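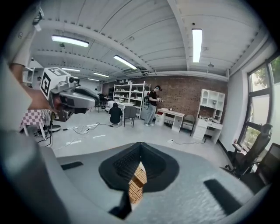

Tevell changed my job in October, and most of the change is in how the hours are spent. Before, I wrote motion scripts for the packing arm at Irora. Each new product needed its own script and its own set of grip offsets. Now the arm is trained on demonstrations, so the working day is spent on the floor with hand-held grippers, doing the task ourselves while the tool records. The grippers are tracked by square markers such as the one on the white cube, and the soft finger housing has to be learnt by feel. A small ridged block sits in it well enough, but grip strength is judged through a trigger and not through fingertips, and that takes practice.

Funmilayo Olatunji came over from the packing benches. She had 13 years there and no background in software. Her demonstrations need fewer retakes than mine. She sets the approach angle before closing, where I tend to close and then correct, and the model copies the correction along with everything else. Her job title has been changed to match the work. Her pay grade was changed 2 months later, after she asked twice.

A session is 17 takes of one task, then a break. We tried longer sessions and the later takes were slower, with more wrist rotation. Shadi Darwish reviews the recordings and rejects any with a pause in the middle. He used to do line maintenance and still gets called away for it.

Two-handed tasks are harder to keep consistent. Both grippers have to stay clear of each other over a small table, and the object has to go back to its starting place between takes. Even something as light as a woven tissue box needs a fixed position. Shoulders tire before hands do.
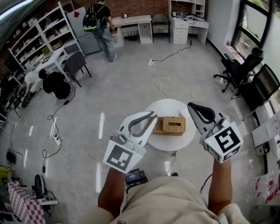
What is still unsettled

Agbeko, who supply the arm, count a demonstration as set-up time. Our rota counts it as production. The difference matters for breaks and for overtime, and it has not been resolved.

The second question is what happens to the packing benches once the Skever line is switched over. I have asked for the staffing plan in writing. Cable routing across the floor is also on my list for the next meeting.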